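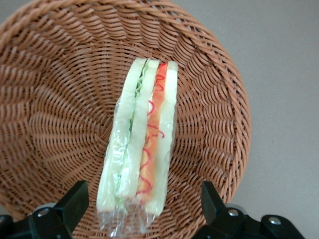 Wrist view over the basket: fingers open, with the wrapped end of the play sandwich in the gap between them.

Tracking down a false grip on soft, wrapped items

Reading time: 4 minutes

If your arm has started lifting away with nothing in its fingers while the controller cheerfully reports a good hold, I feel for you. We spent the better part of June with this fault on our Clutia arm, and I replaced a perfectly healthy cable along the way. So pour yourself a coffee and let me save you the cable.

The fault shows up like this. The gripper goes down, the fingers close, the Prinov controller says "held," and the arm carries on to the drop point. Somewhere on the way you get code 464, which on our setup means the grip was lost during a move. Sometimes you get no code at all, and the sandwich is still lying in the basket while the arm places thin air very carefully on the table.

Foam food is what brought it out for us. A block of wood pushes back right away, so the controller knows where it stands. Soft foam gives slowly, and clear wrap around it bunches up and pushes back a little before the fingers have reached anything worth holding. A twisted tail of plastic is the worst spot of all. Pinch that and you can get a lovely convincing "held" with hardly any of the object in your grip.

Before you start

Stop the program, press the emergency stop, and wait for the arm to settle. Please don't reach in on a program pause. Our gripper finished its close command after a pause once, and I had a sore thumb and a bad mood for the rest of the afternoon. Take the object out of the basket with the stop still pressed.

1. Check the finger mounts. With the stop on, wiggle each finger gently by hand. There should be no play. A loose mount bolt lets a finger lean outward under load, so the position reading looks fine while the tip is somewhere else. Tighten to the figure in your gripper's manual. (Ours is a Kopecký, and the bolts had backed out a hair after 3,000 closes.)

2. Clean the gripping faces. Wipe both with a dry, lint-free cloth. Look closely for little scraps of clear film, which are very hard to see against black. I missed one twice.

3. Close on nothing. Stand clear, release the stop, and run the gripper shut at slow speed with no object. Write down the position it reports. If it says "held" with nothing there, your empty position is set wrong, and you can skip ahead to step 5.

4. Close on the real thing. Put the object back the way it usually lies, wrap and all, and close slowly in manual mode. Watch the fingers, and ignore the screen until they stop. Then write that position down too. Do it again with the fingers lower on the wrap, down by the twist. You'll likely find the second number sits uncomfortably close to the one from step 3, and there's your trouble.

5. Reset the hold window. In the Prinov gripper settings, move the "held" limit so that it accepts the full-thickness grip and rejects both the empty close and the pinched wrap. Leave some room for the foam squashing down. Don't cure it by turning up the force! I tried, and all I got was dented foam and torn plastic.

6. Move the grasp point. Bring the target up from the twist toward the middle of the object, so the fingers press on layers of foam. Keep an eye on the basket while you do it. A woven wall curves up toward you, and a fingertip can catch on the rim on the way in or out, which throws a force reading that looks an awful lot like a grip.

7. Add a second look. After the lift, have the arm hold still for two seconds and check the finger position again before it travels. Foam creeps, and a slipping grip often gives itself away in that little wait.

Run the whole pick at reduced speed for a while, turning the object a bit each time, before going back to normal. If 464 still comes up with a clean, tight gripper and a sensible window, then by all means look at the cable. Do it last, though, and with the power off.

Comments (3)

gripgrump: Same code here with bagged socks. Step 6 did it for me, I'd been grabbing the knot in the bag the whole time.

slowbutsteady: Would taping the tail of the wrap down be cheating?
Reply from Skidness: Not at all, if your job lets you prepare the items! We wanted to keep ours loose. Just make sure the tape isn't sticky side out, or you'll be back at step 2.

benchtop_blue: Thank you for the bit about the pause button. Going to put a note on our stand tonight.

Contact Skidness | © Skidness Workshop Notes | Back to top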